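Standing desks and the eleven-minute workday

24 May 2019

My sister-in-law has bought a standing desk. So has the man across the landing, and so has half the office where I do my two days a week. I've been told by all of them, unprompted, that I should get one as well, and I've started keeping a mental file of the reasons they give, because the reasons don't match.

My back hurts, I'm told, because I sit. My back did hurt in August, that's true. It hurt because I moved a chest of drawers up two flights with Gilberto Ticona, who let go of his end on the turn. Sitting was the only thing that helped.

Then there are the calories. The leaflet that came with the Donby (the one everybody round here seems to have bought) says you will burn "up to 100 more" in a working day. Up to. I'm always suspicious of an up to. Nought is up to 100. A biscuit puts you back where you started, and people who have been on their feet all morning eat more biscuits. I've watched them do it.

The price is 791 pounds if you want the electric legs. You can have the hand crank for a good deal less, but Elvira Palomino has the crank and says she has wound it up exactly once, to show her mother. It has been down ever since. When I asked if she missed standing she said she stands at the bus stop.

I did try. Raluca Onu lent me hers for a week while she was away, and I went at it in good faith, with proper shoes and a folded towel under my feet as advised. The first morning was fine. I felt rather brisk. By the second afternoon I was leaning on my elbows like someone waiting to be served in a pub, and I can't believe that's doing my spine any good. By day three I was finding errands. I managed 11 minutes at a stretch before I went to look in the fridge, and I put this down to the desk, though Raluca says I am like that anyway.

What bothers me more is how sure everyone is. Ask where they read it and it's always an article, and the article is always on the website of someone who sells desks. Trellum do a "posture hub" with a quiz. I took the quiz twice, giving opposite answers, and was recommended the same desk both times. I'd love to see the person who comes out of it with a kitchen chair and a walk at lunchtime.

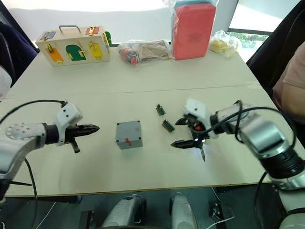
A plain white top, with a join across the middle.

And the tops! For that money I expected a proper slab of something. Plenty of these come in two sections with a seam between them, and if you write by hand, as I still do for first drafts, your pen will find that seam every time. I asked about it in the shop and the lad said most customers don't use paper. He may be right. He also said white was the most popular colour, and I can only think those customers don't drink tea.

I'm prepared to be wrong on some of this. Flor Henao swears hers sorted out her hip, and she isn't a fanciful woman. But she also took up swimming the same month and changed her mattress, so I don't see how she'd know. My father worked at the same low table until he was 63 and his only complaint was the light.

For now I'm getting up to put the kettle on more often, and Raluca has her desk back. She's using it to dry jumpers.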